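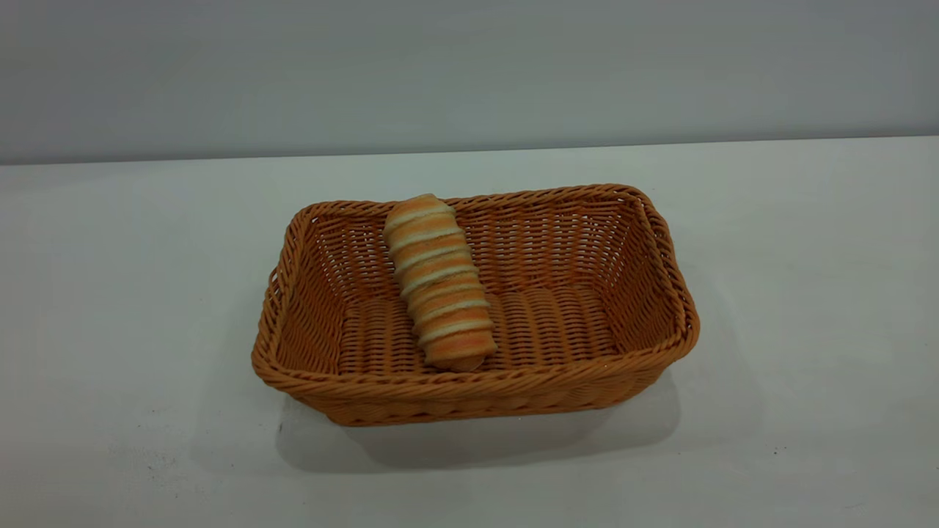
Print this page | E-mail this to a friend

Busking pitch at a street arts festival, do I need my own insurance?

Posted by Jarlath Ní Bhriain

Hi all, I've been offered two spots at the Bekia street festival in August, one on the footpath outside the old Mulcahy building and one in the laneway behind it. I do a puppet act with a small amp, nothing with fire or knives. The acceptance e-mail says performers must be "appropriately covered" and then never mentions it again. I rang the office and got a very nice person who said she'd check with her coordinator, and I've heard nothing. Am I meant to buy my own public liability, or am I under theirs? It's a free festival and they reckon on nearly 2,000 people through the laneway, so I'm a bit nervous. I also can't tell if the amp is allowed after dark.

Fenier

Yep you need it. Everyone does. Mine's yearly and I just send the certificate to whoever asks.

Eoin Hanrahan

I'd hold off buying anything until you've got an answer in writing. I've done four of these now and it's been different each time! Two had the roving acts under the festival's own policy (but only if you'd signed the performer agreement, which I nearly missed as it was buried at the back of the parking info). The other two wanted a certificate from me before they'd hand over my lanyard. Try the council's events team as well as the festival office, because the footpath is probably council land and the laneway might be private, and you could find you're covered for one spot and not the other.

On the amp, ask for the site conditions sheet. At Drostari we had to be unplugged by 9 pm and there was a bloke with a sound meter who took his job very seriously. I ended up doing the late set with no amp at all and a colourful bit of shouting, and I've kept it in the act. If you do end up buying cover, check it includes your props and puppets, mine didn't the first year.

Print this page | E-mail this to a friend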